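Last updated Wednesday, June 30, 2021

# Prenance 28 Impact Vest (softball, catcher and corner infield)

We stock the Prenance 28 because coaches keep asking for it. We're less sure than they are that it does what people hope, so read this page before you order a team set.

The vest is a sleeveless compression shirt with a foam panel over the breastbone. Prenance says the panel spreads the force of a batted ball. Fine. Any foam does that to some degree. What we'd like to see is a test report with the ball speed written on it, and so far we've been sent a brochure.

## What you get

- One vest, black or gray
- One removable chest panel
- A mesh wash bag

The number 28 in the name is the maker's style number. It has nothing to do with size or chest measurement, and we take back a lot of vests from people who thought it did.

## Fit

It runs small. Kerttu Mäkelä, who handles our team orders, suggests going up one size for any player who wears a chest protector on top. If the panel slides when the player drops into a squat, the vest is too big. If she can't take a full breath, it's too small, whatever the chart says.

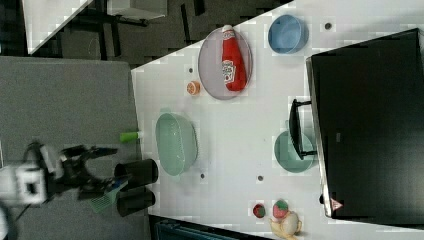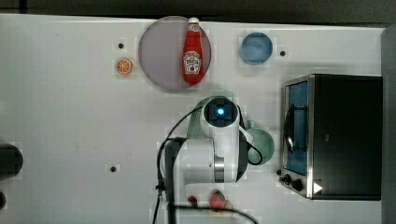

*Cups in the first picture, a mug in the second, on a white tabletop.*

## Claims we would take with salt

**"Lasts 200 washes."** Maybe. The side seams on our store sample started to pucker after 10. The panel itself still looked fine. Wash it cold, hang it up, and keep it out of the dryer.

**"Won't slow you down."** Compared with no vest, it's warmer, and players at the Parkerport summer tournament complained about that by the third inning.

**"League approved."** Which league? Rules differ and they change. Ask your own league in writing, and don't count on the hang tag to settle an argument with an umpire.

## Compared with the others we carry

The Grimora has a thicker panel and feels stiff through the shoulders. Pitchers tend to hate it. The Chiu is lighter and cheaper, but its panel is sewn in, so a torn panel means a new vest. If you only want something under a catcher's chest protector, a plain padded shirt may be all you need, and we sell those too.

## Ordering

Team orders of 10 or more ship together. Unworn vests can come back with the tag on. Worn ones can't, even if it was only for warm-ups. Replacement panels have been out of stock since February, and we've stopped guessing when they'll arrive.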